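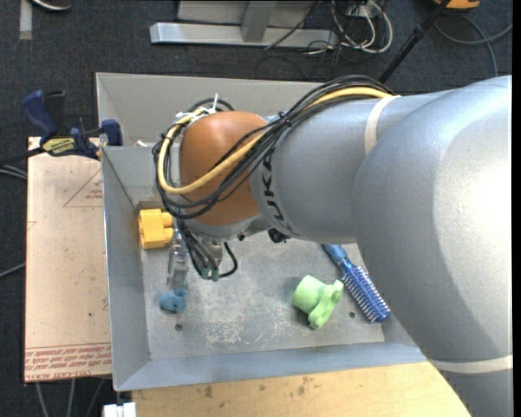

# Chapter 9: When the Office Changes Hands

In April the voters of Vitmont chose a new mayor. Heather Forsyth won by 403 votes. Her term did not begin until the first week of July, and for the time in between the city still had its old mayor, Mohammed-Awal Ankrah, who had served for eight years and had wanted four more.

Ankrah kept every power of the office during those weeks. He could sign contracts, fill vacancies and veto ordinances. He used some of them. He named 44 people to city boards, and he signed a lease on a building in the Baird district that Forsyth had promised to give up. Both acts were legal. Forsyth's supporters called them unfair, and a member of the city council, Guadalupe Tlapale, asked the city attorney whether the new mayor could undo them. The answer was yes for most of the board seats and no for the lease.

The weeks between an election and the start of a new term are called the **transition period**. An official who is still in office after a successor has been chosen is often called a **lame duck**. This chapter looks at what such officials may do, what limits them, and how an incoming team gets ready to govern before it has any authority.

## 9.1 Why there is a gap

Votes have to be counted, checked and certified. In Vitmont the county clerk had 634 provisional ballots to review before the result was final – more than the margin between the two candidates. Until that work was done, Forsyth had no official standing at City Hall.

A new mayor also has to hire staff and learn the budget. Forsyth's transition director, Shona Cairns, asked each department for a short report on its open contracts, pending lawsuits and unfilled jobs. A city rule adopted years earlier required the departments to answer within ten business days, whatever the sitting mayor thought of the request.

Some states and cities have written rules of this kind. Others rely on custom, and custom can be ignored.

### Key terms

- transition period
- lame duck
- certification
- provisional ballot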